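Towels going stiff after line drying, what am I doing wrong?

itzel_v
Member, 33 posts
So we moved to Skitstead in December and the new place has no dryer, just a rack and a line on the back porch. I figured fine, I'll save some money. But my bath towels come off that line like roof shingles! My husband says he likes it (he says it "wakes him up") but I want my soft towels back. I use the Premureo liquid, a full cap, plus softener every load. The water here leaves white crust on the kettle if that matters.

fdudek
Senior member, 2,099 posts
It matters a lot. Hard water plus a full cap plus softener is your whole problem right there. Drop the softener completely and go down to a third of a cap. I know the cap has a line on it, ignore the line. Then run one hot wash with a cup of white vinegar and no soap at all. Mine took 2 washes before I noticed any difference, so don't give up after the first. 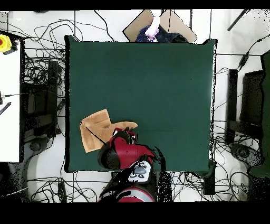
And shake them! Grab two corners and really snap each towel before you hang it, then again when it comes down. My mother did it so hard the dog would leave the porch.

porchlight_fidel
Member
Gotta disagree on the vinegar. I used it for years and the rubber seal on my old Kwiatkowski went gummy, and the repair guy blamed the vinegar. Could be he was wrong, but I paid for that seal so I'm sticking to washing soda. The snapping part I'm with you on.

fdudek
One cup once in a while isn't going to eat a seal, Fidel. How old was that machine?

porchlight_fidel
Old, ok. Fourteen when it quit. Still not putting vinegar in the new one.

nadhirah_p
Can I jump in with the lazy answer? Hang them till they're almost dry, then bring them in and scrunch them up with your hands for a minute before you fold. I do it in front of the TV. Cheap thin towels come out nicer than the big fluffy ones this way, I gave all my thick ones to my sister.

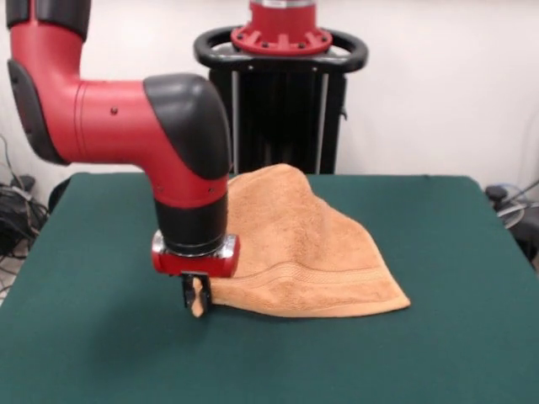

Orange-tan towel, all crumpled, one corner pinched.

itzel_v
Ok, I tried the smaller amount of soap and no softener last night, and did the snapping thing on the porch at 7 a.m. in my robe. Hand towels are better already, bath towels are still kind of crunchy. Nadhirah, how thin are we talking? Like dish towel thin?

nadhirah_p
Not that thin! More like what you'd get at a cheap motel.

fdudek
Do the vinegar wash on the bath ones. Fidel, look away.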